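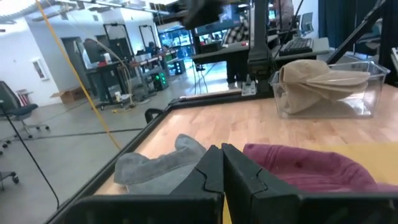
Foto: Amber Van Acker

Besuch bei der Weberei Verhoeven, August 2023

Am Sonntag hatte die Weberei Verhoeven ihre Türen geöffnet, und ich bin mit meiner Kollegin Amber hingefahren. Wir waren schon um 9 Uhr dort, noch vor dem ersten Rundgang. Der Eintritt war frei, nur für den Kaffee musste man bezahlen.

Durch die Halle führte uns Ans Van Leeuwen. Sie arbeitet seit 15 Jahren im Betrieb und hat sehr deutlich gesprochen, wofür ich dankbar war – neben den Webstühlen versteht man sonst kein Wort. Der älteste Webstuhl ist 80 Jahre alt und wird noch für schmale Wolldecken benutzt. Ich durfte das Schiffchen in die Hand nehmen. Es war schwerer, als ich gedacht hatte.

Danach gingen wir in die Färberei. Dort ist es warm und riecht ein wenig nach Essig. Die Rottöne sind nach Auskunft von Frau Van Leeuwen am schwierigsten, weil jede Partie Garn die Farbe anders annimmt.

Im kleinen Laden habe ich einen Schal für 15 Euro gekauft, zweite Wahl, den Fehler finde ich bis heute nicht. Die nächste Führung ist im Oktober, man soll sich vorher telefonisch anmelden.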